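A visit to the folding cell at Skolness

The workshop at Skolness is on the upper floor of an old net store, and the stairs are steep enough that everything heavy comes up by hoist. I went in December, arriving just after nine in the morning, to see how one two-armed folding cell is kept running from day to day. My host was Olga Montoya, who runs the upkeep side. Wenceslao Sandoval was at the bench next door for most of the visit and joined us when there was something to lift.

I had asked to see one machine properly and skip the usual walk round. Olga took me at my word. We passed the print room and the stores without stopping and went straight to the cell, where we stayed until lunch.

The day starts with the power off. Olga goes over the arms by hand, moving each joint slowly through its travel and feeling for a rough spot or a bit of play. She does the left arm first, always from the base upwards, and then the right. Any joint she is unhappy with gets a strip of tape and is looked at again at the end of the round. There was one strip on the right arm that morning. It came off after Wenceslao had tightened two screws in the housing.

Next come the cables. Most of the faults in the log are cable faults, and the log is a paper one, kept in a ring binder on a hook by the door. A cable that is clipped too tightly pulls at the wrist when the arm reaches across. One with too much slack can catch on the other arm. Olga wants an arc over the wrist, a clean run down the outside of the links, and a loop left hanging at the base so that the connector never takes the strain. The cables are purple, chosen by Gunnel Moen when she did the wiring, and they do show up well against the white links and the black motors. Cables are changed after 300 hours, whatever they look like.

The white clips are printed on site. Olga keeps a tin of them in her overall pocket and replaced one while we were talking – it had opened up a little and no longer gripped.
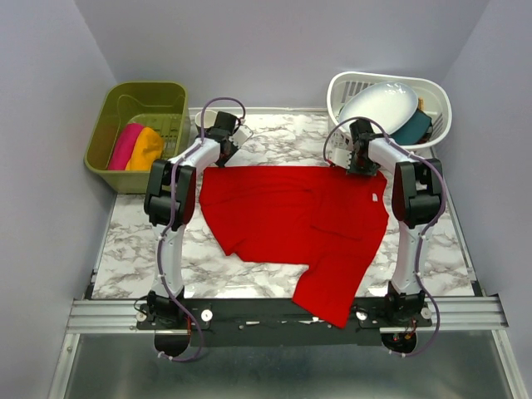 Both arms are mounted on one black plate, and the plate is fixed to a grooved aluminium rail along the front. I asked why they had not used two separate mounts, as we do at Brornura. The answer was that the arms used to drift apart by a small amount each time one was taken off for repair, and every removal meant a full set-up afterwards. With the shared plate, the pair comes out together. Stellan Sandberg, who drew the plate, told me over coffee that his first version was too thin and flexed when both arms pulled on the cloth at once.

Taking the pair out and putting it back is a 17 minute job for two people. I watched them do it once. The plugs come off first, then the plate is freed from the rail, and the whole thing is carried level to the bench. Wenceslao made a point of going backwards so that Olga could watch the wrists. The repeat of the set-up after that is done with a printed gauge that sits between the two grippers.

The cloth side of the set-up is simple. T-shirts and other small pieces are laid on a smooth marble-patterned top, and there are baskets in the back corners. The top is wiped down before each session, and lint is the reason. It collects at the jaws and, over a week, works its way into the wrist. Tyra Tangen cleans the jaws with a dry brush and nothing else. They tried a solvent wipe last year and went through 16 pairs of jaws before they stopped.

Inside the enclosure the walls are pale and plain. Olga would like a door that lifts instead of the present arrangement, but there is no money for it before the summer.

The spares shelf was the part I photographed most for my own notes. It holds 7 motors, all labelled with the date they were last run, and a box of wrist units bought from Roso. The motors are rotated, so that none of them sits unused for long. A Lennox torque driver hangs on its own peg with a card giving the settings for each joint. The card has been corrected in three colours of ink.

I came away with a copy of the daily sheet, the drawing of the plate and a bag of clips to try on our own arms. Olga has agreed to come to Brornura in the spring, once we have the new rail in, and has asked for a bench near the window.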